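Hoturwood Community Workshop - Frequently Asked Questions

Last updated 6/7/25

Joining and fees

How do I become a member?
Fill in the form at the front desk or on the sign-up page. You need to be 18 or older and have a photo ID with you on your first visit. Your card works the same day.

What does it cost?
Membership is $40 a month. There is no joining fee and no contract. If you cancel before your billing date, you won't be charged again.

Can I try it before I sign up?
Yes. We give two free day passes per person. A day pass covers the hand tool area and the assembly room. It does not cover the saws, the planer or the lathes, which need a safety class first.

Can I put my membership on hold?
You can pause for up to three months in any year. Email the front desk before your billing date. Lockers are not held during a pause, so clear yours out first.

Using the building

Where are you?
We are in the old Peltonen building on Drasov Street. The entrance is on the parking lot side. The door facing the street is for deliveries only and stays locked.

How big is the place?
The whole building is 3,179 square feet. The machine room takes up 609 square feet of that, and the rest is benches, storage and the assembly room.

Do I need to book a bench?
Benches are first come, first served on most days. Evenings fill up, and we suggest booking if you need more than an hour. Bookings are held for 15 minutes and then released.
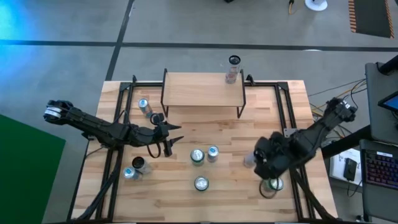
Bench bookings can run up to four hours. If the next slot is free when yours ends, you can stay on without booking again. Glue-ups that have to sit overnight go on the racks by the back wall with your name and the date on a piece of tape. Anything without tape may be moved.

Can I leave a project here?
Small projects can go in a locker, and larger ones on the racks for up to two weeks. After that we will email you once. Projects left for another month are taken apart for the scrap bin.

Is there parking?
The lot is free for members. Please keep the loading space clear unless you are loading. There is a bike rack next to the ramp.

Is the building accessible?
The entrance, restroom and bench area are all on one level. Two of the benches can be lowered. The upstairs storage loft is reached by stairs only - ask at the desk and we will bring things down for you.

Tools and materials

Which tools can I use without a class?
All hand tools, cordless drills, palm sanders and clamps. Everything with a red tag needs a class.

How do I sign up for a safety class?
Classes are listed on the calendar page. Each one takes nearly 2 hours and has six places. The next lathe class is in September. You only need to take each class once, unless you have been away for more than a year.

Can I bring my own wood?
Yes, as long as it is clean. Pallets, painted lumber and anything with nails or screws in it can't go through our machines. We also don't allow pressure-treated wood indoors.

Do you sell lumber?
We keep a small stock of pine, poplar and maple at the front desk. For larger orders, members usually go to Drukilora Lumber, which delivers to our side door. You have to be here to sign for it.

What happens if I break something?
Tell the desk and put the tool on the repair shelf. You won't be charged for normal wear. Blades and bits damaged by metal in the wood are charged at cost.

Can I apply finish here?
Water-based finishes and wipe-on oils are fine at the finishing table. Spraying is not allowed anywhere in the building. Oily rags go in the metal can with the lid, never in the trash.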